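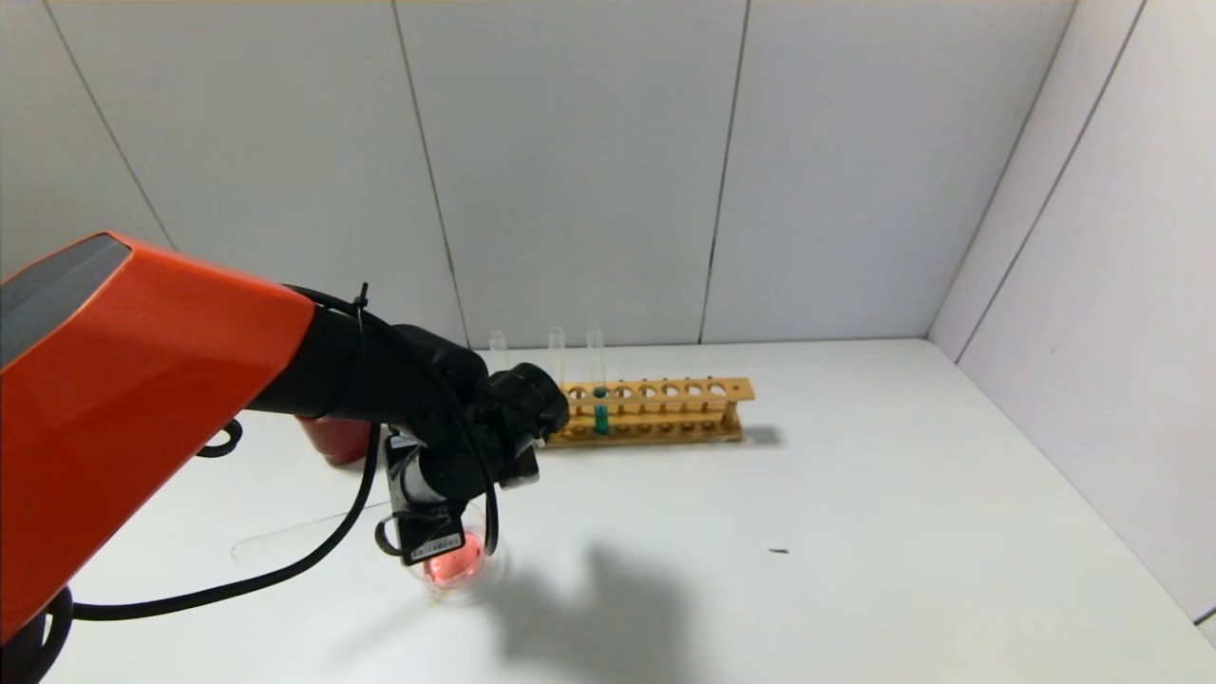 **Ticket:** Sync client drops files over 300 MB, no error shown
**Product:** Clovum desktop client, connected to Kastum storage
**Opened:** July 30, 2024
**Status:** Open (was closed, I reopened it)

## What happens

I drag a folder into the synced directory. The client gets its green check mark. On the server the folder is there, but any file larger than 300 MB is missing. Smaller files in the same folder arrive fine. The log says "sync complete" with no warning of any kind.

The green check mark is what bothers me most. A failed upload I can live with. A client that tells me it finished when it didn't is a different kind of problem, and I'd like the ticket category changed from "Performance" to something that reflects that.

## What support suggested, and what I got

1. **Restart the client.** Did it twice. No change.
2. **Check free space on the server.** There are 3000 GB free. I mentioned this in my first message.
3. **Turn off the antivirus.** Turned it off, repeated the upload, same files missing. Turned it back on.
4. **Reinstall.** This took most of a morning because the installer leaves the old settings folder behind and then reads from it. I deleted the folder by hand the second time. Same result, and I lost my ignore list.

I was then told the problem was "most likely local network conditions" and the ticket was closed. I don't see how network conditions can tell a 290 MB file from a 310 MB one. If somebody has a theory for that, please put it in writing here.

## What I tried on my own

- Same files through the web page: all of them upload.
- Same files with the client on a second computer, wired, different switch: the large ones go missing again.
- Same files over a phone hotspot: slow, and the large ones go missing again.
- Renamed a large video to something short with no spaces: missing.
- Split the same video into two parts, each under the limit: both arrive.

So it follows the client and the file size. It doesn't follow the computer, the network or the name. I only spent time on the name because the knowledge base article insists on it.

My test folder is nothing exotic: a few long videos, some scanned manuals, one disk image and a pile of ordinary photos. The photos have never failed once.

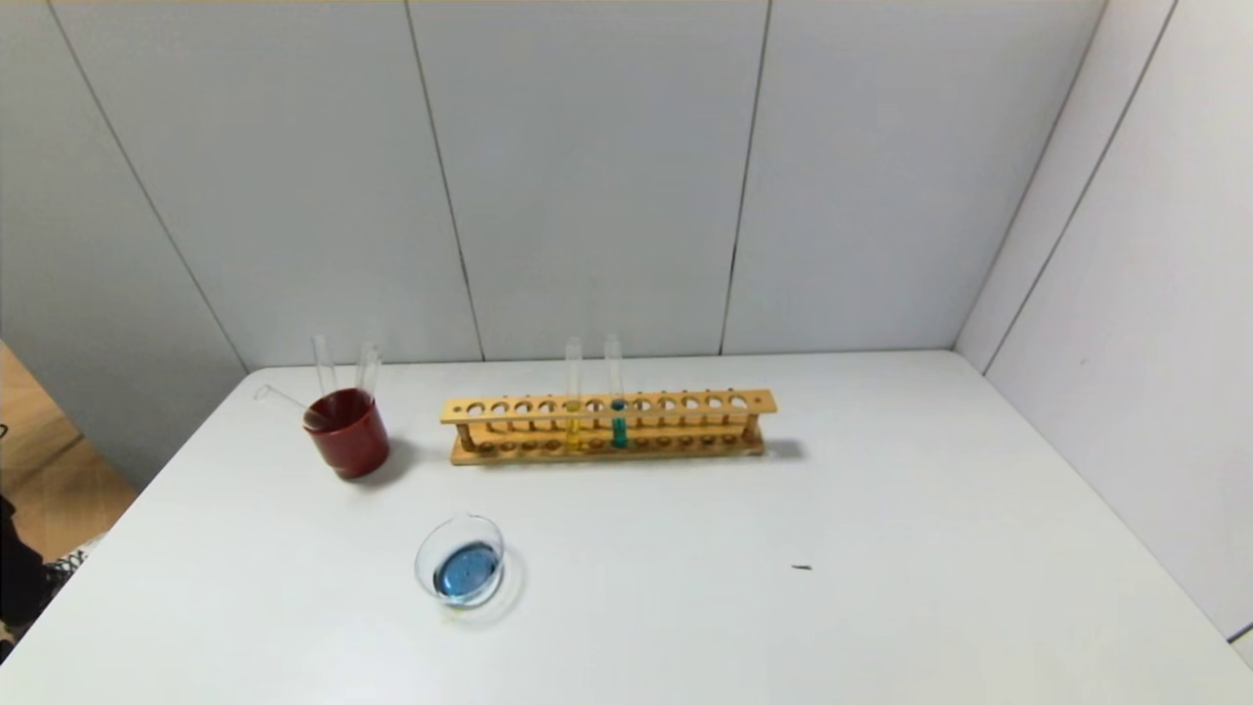
## Chunk size setting

The second reply pointed me to a hidden setting in the config file, `max_chunk_mb`. The reply said the default is 64. In my file it was 300. I never touched it, and a fresh install on the second computer has the same value, so I'd say the installer ships it that way.

I changed it to 64 on one computer and left the other alone. First run after the change: every file arrived. Second run: every file arrived. Third run: one video missing, and the config file was back to 300. The client had updated itself in between and overwritten my change without asking.

I'm not ready to call this a fix. Two good runs and one bad one could mean the setting matters, or it could mean I got lucky twice. The overwritten value makes me lean toward the first, but I'd want to see it hold through an update before I believe it.

## Reply from Canell, who resells us the license

They say the setting is "managed by the vendor" and that a patch is planned for November. No ticket number on the vendor side was given. They also offered us the Juška plan, which costs more and includes "priority sync." I asked whether priority sync uses the same client. It does. I declined.

## What I need before this gets closed again

- Written confirmation of the correct default for `max_chunk_mb`.
- A way to stop updates from overwriting it.
- An actual error when a file is skipped.
- The vendor's ticket number.

## Workaround for now

Anything over the limit goes through the web page. After each client sync I export the file list from both sides and compare them, 4 minutes of work per folder. I've set up a script to do the comparison overnight and it writes missing files to a text file. Last night's list had one entry, the disk image, on the computer I had left alone. I've attached the script output and both config files.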